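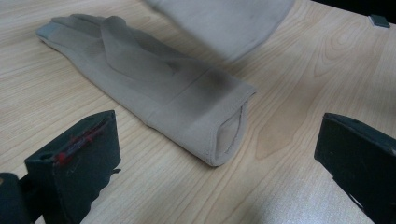
Zekero album chart numbers, first week vs. second week

remer_fan_archive
I have been tracking the physical sales for the new Zekero mini album since release and the second week doesn't make sense to me. Week one on the Michalík retail chart was 3,000. Week two was 132. The previous mini album opened lower, at 2,055, and still did 700 in its second week. Did the counting rules change in October, or is this a real drop?

tapedeck_lo
Real drop, mostly. The preorder window was longer this time. All preorders are booked on the release date, so a long window moves week two and week three sales into week one. Add the first two weeks together and compare those. The new one is still ahead.

remer_fan_archive
3,132 against 2,755. OK, that is a smaller gap than the opening suggested.

Jozefína Šimko
The chart only counts shops that report by the cutoff, 6 p.m. on the last day of the tracking week. Anything scanned later goes into the next week. Two of the import shops I buy from reported late for the previous album, and part of that 700 was opening week stock. I wouldn't use it as a baseline.

tapedeck_lo
Do you have a source for the late reporting? It gets repeated every time second weeks come up and I have never seen a correction notice.

Jozefína Šimko
One of the shops put it in their customer mail. There was no correction notice. The chart doesn't issue them for shifts between weeks, only for totals that were wrong.

tapedeck_lo
Then we don't know how much moved. It could be 20 copies or most of it.

Jozefína Šimko
Agreed on the size. I am only saying the number is soft.

b_side_inventory
You are all leaving out the signing event. Entry for the last album was one ticket per copy and the purchase period ran into week two. This time the entry period closed before release. That alone would cover most of the difference.

remer_fan_archive
I had the event down as week one only. Where is the purchase period listed?

b_side_inventory
Second notice on the Stestosus page, under the shipping table. The first notice had the shorter period and was replaced.

remer_fan_archive
Found it. I'll fix the spreadsheet.

Heike Ostermann
Chart totals also exclude the platform version, the one with the card and no disc. It was a separate catalog number this time. For the last album it was merged with the standard version. So 2,055 includes card albums and 3,000 doesn't. If you want a like-for-like comparison you need the card sales, and those aren't published per week.

tapedeck_lo
The merge was for the repackage. The mini album had separate numbers too. Check the spine codes.

Heike Ostermann
The codes on my copies are the same apart from the last digit, and the last digit is the cover version.

tapedeck_lo
Mine differ in the last two. Which pressing do you have?

Heike Ostermann
First. I will look at the outer sleeve tonight and post both codes.

remer_fan_archive
I'm leaving the card version column blank until then. The rest of the sheet is updated, with the event period marked in both second weeks.

Contact | Forum rules | Privacy | Back to top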